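Sturach Allotment Association
Minutes of the meeting held on 16th July

Present: Gert Mabaso (chair) and 4 plot holders. Apologies from Dela Peña Nurseries.

1. Minutes of the last meeting were agreed.

2. Accounts. The balance stands at £3,887. The water bill of £90 has been paid.

3. Seed swap. To be held in September in the Olon Road hall. Members to label packets with the variety and year. Small seed to be sorted into divided trays beforehand, as large envelopes were hard to search last time. 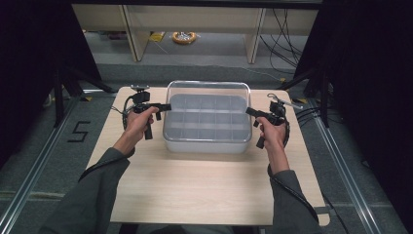 Compartment tray in its clear plastic box.

4. Paths. The path by the lower gate is still uneven. Wistora have quoted for almost 100 metres of edging. Agreed to ask for a second price before deciding.

5. Any other business. Hoses must not be left running overnight. Plot holders with spare bean canes to leave them by the shed.

Next meeting: September, date to be confirmed.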